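Report on the open day at Mekance, Pandstead

Attended on 6 April 2021 as part of the second-year automation module. The visit covered one demonstration, teleoperation of a simulated arm in Fluveck, and a short session on how the recorded data is checked. This report deals with both and ends with the points carried over to our own project.
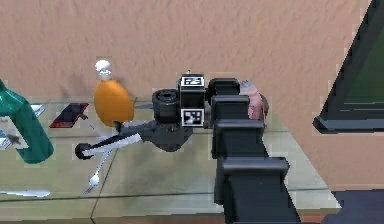
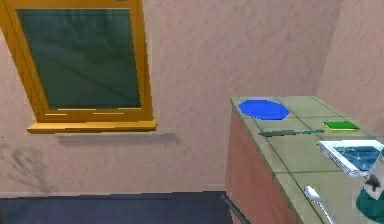
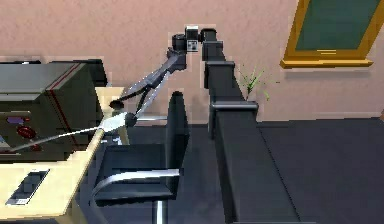
*Figure 1. Rendered views of the simulated room.*

## 1. Purpose of the visit

Our project is a small pick-and-place cell for light household items. By December we had a working arm and a parallel gripper, but no safe way of testing control code without using the arm itself. Two grippers had been damaged by commands that drove the fingers into the bench. The aim of the visit was to find out:

- how a demonstration is recorded in simulation
- which errors the simulator shows and which it hides
- what has to be logged for a run to be useful later

## 2. The software

Fluveck is the simulator Mekance uses for training operators and for trying out tasks. It loads a room, a set of loose objects and an arm model. Each loose object has a mass, a friction value and a collision shape. The collision shape is simpler than the shape that is drawn, so contact in the picture and contact in the physics do not always agree.

The arm model is called Darwish. The operator does not set joint angles. The hand controller gives a target position and orientation for the gripper, and the solver works out the joints. If the target is out of reach the arm goes as far as it can and stops, and a flag is written to the log.

The arm model carries square black-and-white markers on the gripper head. These are copied from the real hardware, where they are used to find the pose of the gripper from a camera. In simulation the pose is already known, but the markers are kept so that images from both sources can be passed through the same detection code.

## 3. The demonstration

The objects were everyday ones: cutlery, bottles, a plate, a sponge, a phone. They are spread over more than one surface, including a counter with square pale green tiles and a pale table next to an office chair. The choice of objects is deliberate. Flat cutlery is hard to pick up with two fingers, and a bottle is easy to hold but also easy to knock over.

The operator's procedure was as follows.

1. Reset the room from a seed number.
2. Move the gripper to a start pose clear of all surfaces.
3. Start the log.
4. Approach the object from above, with the fingers open.
5. Lower, close, lift and move to the target area.
6. Open the fingers, withdraw and stop the log.
7. Mark the run as a success, a failure or void.

A run is ended automatically at 1,000 control steps. Runs ended in this way are kept as failures. Void is used only for faults in the software, for example an object falling through a table.

Visitors were allowed to try the controller. Our group found the approach stage the most difficult. Depth is hard to judge from one view, and the usual mistake was to close the fingers short of the object. Thin handles were worse than anything else, as a small error in height meant that the fingers either met the surface or passed over the handle. Changing to a second view before lowering helped, at the cost of time.

## 4. Delay

A delay of 100 ms had been added between the controller and the arm to match the real equipment. It was switched off for part of the session so that we could compare. Without it, slow corrections near the object were much easier. With it, our first attempts went past the target and had to be brought back, and the overshoot grew if the hand moved faster. The advice given was to move, stop and look, and then move again.

We had no delay in our own test program. This probably accounts for some of the difference between our bench results and our calculated ones, although we have not yet measured the delay in our cell.

## 5. Data checking

Runs are checked in batches of 100. For each run the checker replays the log and confirms that the final object position matches the recorded one. If the replay gives a different result, the run is set aside, even where the operator had marked it as a success. The main causes given were:

| Cause | Effect on replay |
|---|---|
| Object held at the very tip of the fingers | Slips at a different point |
| Object touching another at the start | Small shift on reset |
| Missing controller samples | Arm path is shortened |

The images are stored separately and can be rendered again from the log. Cameras can therefore be moved or added after the run has taken place. The drawn edges of objects can show small fringes against the background. We were told these are left in, as the detection code is expected to cope with them.

## 6. Limits noted

Friction is constant for each object. A real fork and a real sponge both behave differently when the surface is wet, and the simulator has no setting for this. Liquids are drawn as a surface only and cannot be poured. Soft items are treated as rigid, so a grasp on cloth says little about the same grasp on the bench.

We did not see the real arm running, as the hall was in use for another group. The comparison between simulated and real success rates was described to us but no figures were handed out, and it is left out of this report.

## 7. Changes to our project

- Add a height limit to the control code, set just above the bench, before any further gripper tests.
- Log the commanded pose as well as the measured pose. At present only the measured pose is saved.
- Measure the delay from command to movement.
- Use a fixed seed for the object layout in the test program so that a failed run can be repeated.
- Fit a second camera to the side of the cell, low enough to see the gap between the fingers and the bench.

The height limit and the logging change can be made with the existing parts. The second camera needs a bracket and a longer cable, which have been added to the parts list.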